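I've been meaning to write about work again for weeks, and every time I sit down I end up writing about soup instead. So no soup today. Today is about the robots, because my aunt asked me on the phone whether I still have a job, and I realized I'd left a lot of you hanging after the October post.

I still have a job! I'm still with Sirkano, still doing apartments and small offices between tenants, still buying my own hand cream because the company stuff smells like a dentist. What has changed is that 4 of our crew now spend most of the week working next to the machines from Trakden, and I'm one of them. Mihret Teshome is another, and if you've been reading for a while you know Mihret, she's the one who taught me to do windows from the top corner and who has opinions about vinegar.

When Natnael Ejigu, our supervisor, first told us, he did it in the break room with the door closed, and I remember looking at my sandwich and thinking, well, that's that. He's a kind man but he has a terrible poker face. He said hours would stay the same through the spring and after that he didn't know. I appreciated the "didn't know" more than I would have appreciated a speech.

So what do they do? Floors, mostly, and tidying. The brush goes in one hand and a long stick in the other, and both arms come in toward the same spot — and they are slow, my goodness. My grandmother swept faster than that at ninety with a bad hip and a radio program to get back to. 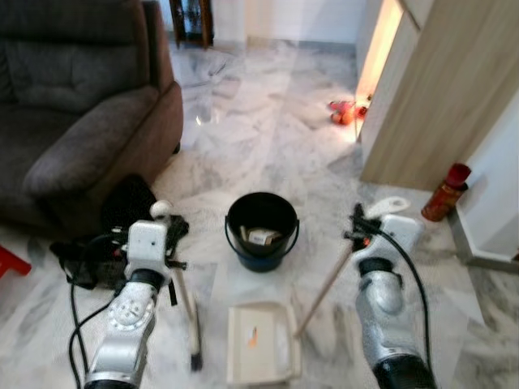

Mihret couldn't stand it the first week. She kept reaching in to finish the corner herself, and Dagim Mersha, who came over from Trakden to get us set up, had to keep asking her very politely to leave it. After a few days of this they made a deal: she would talk out loud about what she'd do differently and he would write it down. He filled a whole notebook. Go along the baseboard first, then bring it to the middle. Don't lift the brush at the end of the stroke or you throw the dust. Twenty-odd years of knowing things in her wrists, and I don't think anyone had ever asked her to say it in words before. She was a bit shy about it and then she was not shy about it at all.

That part I've loved. The part I like less is the watching. I used to come home with sore shoulders and a clear head, and now it's the other way around. You have to stay near, you have to notice when it has taken hold of something badly, and you can't really chat or sing while you do it (I've tried, I lose track). Tolera Worku asked to go back to the regular crew for exactly that reason. He said he'd rather mop 20 stairwells than stare at a hand for an afternoon. I understood him completely, and I miss his company at lunch.

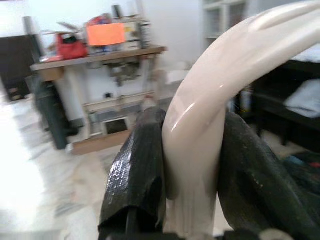

I've also learned more than I ever wanted to about grip. A thick handle with a bend in it is a whole different matter from a straight stick, and I now walk through the hardware store squeezing things. My husband has started waiting in the car.

About the money, because my aunt will ask: we get a little extra per shift for the robot weeks, and I asked Natnael to put it in writing, and he did. If they start giving you new duties where you work, ask for that early. I waited a month and I shouldn't have.

As for the spring, I don't know any more than I did in the break room. Some mornings I feel fine about it. Other mornings I do the math on the bus. Mihret says she's going to train it to do the ovens and then retire to her sister's, and she may be serious.

I'll write more when I hear something. And yes, the lentil recipe is coming, Asnakech Sisay, I saw all three of your comments.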